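Préparer un vol en aviation d'affaires au départ de Gralska
Guide pratique pour les assistants de direction, par Venla Kallio 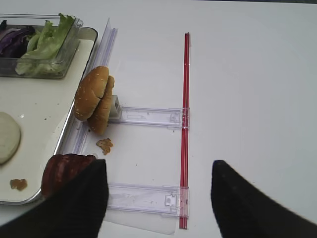
1. Choisir le terminal
L'aérodrome de Gralska compte deux terminaux privés. Gruvside, côté sud, reçoit les jets de plus de 15 places. Wynne, côté nord, prend les appareils plus petits et ferme à 17 h en hiver. Vérifiez avec l'exploitant lequel des deux figure sur le contrat d'affrètement.

2. Envoyer la liste des passagers
Transmettez les noms tels qu'ils apparaissent sur les passeports, avec la date de naissance et le numéro du document. Pour un vol international, la liste doit parvenir au terminal cinq heures avant le départ. Un changement de passager après ce délai est facturé 87 euros.

3. Déclarer les bagages
Indiquez le nombre de valises et leur poids. Signalez à part les skis, les instruments de musique et les animaux. La soute d'un jet léger est petite et certaines valises rigides n'y entrent pas.

4. Commander les repas
Passez par le formulaire du traiteur Patamix, la veille avant midi. Précisez les allergies dans le champ prévu, pas dans les commentaires.

5. Organiser l'arrivée des voitures
L'accès à la piste est réservé aux véhicules enregistrés. Envoyez l'immatriculation et le nom du chauffeur à Ritva Juntunen, au bureau des accès. Les autres voitures restent au parking P2.

Mis à jour le 7 nov. 2021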